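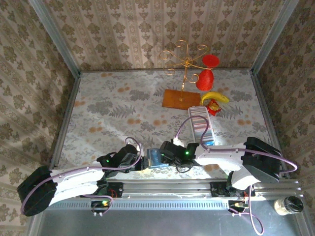
# Two-arm cup handling - student project data card

Recordings made by the Laryea robotics club in Skernorstead for the Drerker student challenge. The task is to bring a small cup to the middle of the table, hold it with both grippers, and hang it on a wire stand.

## Contents

- 435 episodes, 20 seconds each at most
- 7 operators, all first- or second-year members
- joint positions for both arms, plus video from a fixed camera
- operator notes as plain text, one file per session

## Setup

Two arms share one aluminum rail at the front of the cell. The table is covered with a fern-print cloth and the walls with patterned paper. Other objects, such as a banana or a small toy, may be left on the table - they are not part of the task.

## Known problems

Blue translucent cups are hard to segment against the pale cloth. In roughly 20 episodes the left arm log starts late; these are marked `short_left` and should be dropped for training.

## Loading

Use the Grarken reader, version 2. Version 1 swaps the arms.

Last updated: March

Comments

pell_k: Are the gripper values in degrees or normalized?

maintainer: Normalized, 0 to 1. Added to the format notes.

tinbox: Reader 2 works for me, but the notes files need UTF-8 set by hand.

Related

- Grarken reader, format notes
- Drerker challenge, rules for student teams
- Laryea club, rail mounting guide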